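4.2 Who answers the consultation

Planning authorities often treat a high number of responses as proof that a consultation worked. We doubt it. In Ristel, the council logged 400 written comments on the town centre plan and described the exercise as a success. Olivares and Stergiou, who coded the same material, found that 87 of them came from only two streets, both facing the proposed bus lane. Tenants in the Farías blocks, where most of the new housing would go, hardly appear at all.
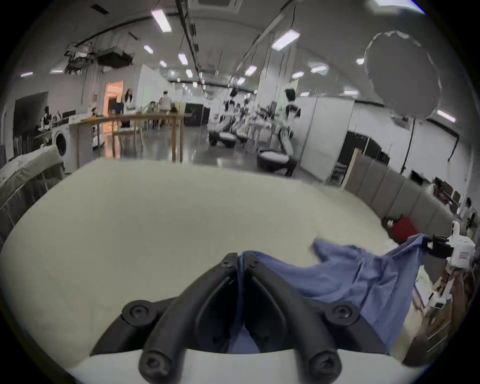
Figure 3. A blue cloth held between two grippers at a white table.

The usual reply is that online tools widen the pool. Nomura makes this case for Flultar, the map-based survey used in Piramach, and points to its 2000 registered users. Registration tells us little. The survey did not ask for tenure or length of residence, so the claim that it reached "new voices" cannot be tested with the data published. Benítez reports a similar gap in his April interviews, though his sample was drawn from people who had already attended a meeting, and we would not lean on it heavily.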